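Ticket 1871: Handheld gripper, foam pads vs. bare fingers, glazed ceramic set
Project: Relance
Status: Open, waiting on parts
Component: Finger pads / wrist camera exposure

Summary
Grasp width readings drift when the foam pads are fitted. Same tool, same controller build, same camera. With bare fingers the reading holds after closing. With foam it keeps creeping down for a few seconds and the controller sometimes reports a missed grasp while the part is still held.

Setup
Tool A: Trudness handheld, bare plastic fingers.
Tool B: Trudness handheld, foam pads glued on.
Controller: Cosgrove, stock settings, force limit at 7.
Test items: ceramic bowls and saucers, white tabletop, overhead lights on.

Steps to reproduce
Start the controller and zero the width with the fingers fully closed. On tool B, do this with the pads touching but not squeezed. Bring the fingers to either side of the part, close, hold, and watch the width value in the log. Release and repeat.

Expected: width settles and stays put.
Seen: on tool B the value overshoots, then creeps. 121 closes logged, 4 false "no object" reports, all on small glossy parts. None on tool A, although tool A slipped on glaze far more often and had to be run at a higher force limit.

Notes on the camera side
The overhead lights are a separate problem. Glazed ware throws hard highlights and auto exposure reacts to them as the tool moves in. The green fingers go dark at the same moment, so the finger tracker loses contrast when it needs it most. Locking exposure before the approach helps. Turning down the lights helps too, but then the tracker gets noisy further out.
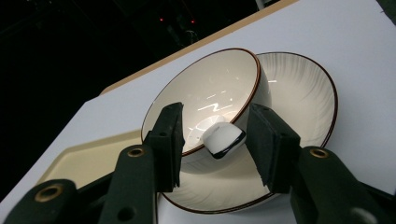
Posted by Corey Whitcombe | Relance bench log | September

The bowl is leaning on its saucer with a small white block between the pads, most likely its handle. The streak of glare on the inside of the bowl is the sort of highlight that drives exposure down. Note also the fraying along the bottom of the right pad. I have not tested whether a worn edge changes the width reading, so please don't close this as a pad wear issue yet.

Tried so far

1. Re-zeroed with the pads lightly squeezed. Overshoot is smaller, creep is the same.

2. Raised the force limit one step. Creep ends sooner. Pads take longer to recover, and the next close starts from a wrong zero.

3. Swapped controllers between the two tools. The fault stays with the foam, so I have ruled out the Cosgrove unit.

4. Set the "no object" check to wait until the width stops changing. No false reports in a short run, but each grasp is slower – too slow for the Dokcombe sequence as it is written now.

5. Locked exposure. Finger tracking improved on approach. No effect on creep, as expected.

Workaround
Use item 4 with locked exposure for ceramic only. Leave everything else on stock settings.

Next
Thinner pads are on order, same glue. Rerun the full set on tool B with new foam before touching the force limit again. If the creep scales with pad thickness, the fix belongs in the width model and I will move this ticket to the controller queue.

Open question for whoever maintains the log parser: does the width column store the raw value or the filtered one? The header says raw, but the numbers look smoothed to me.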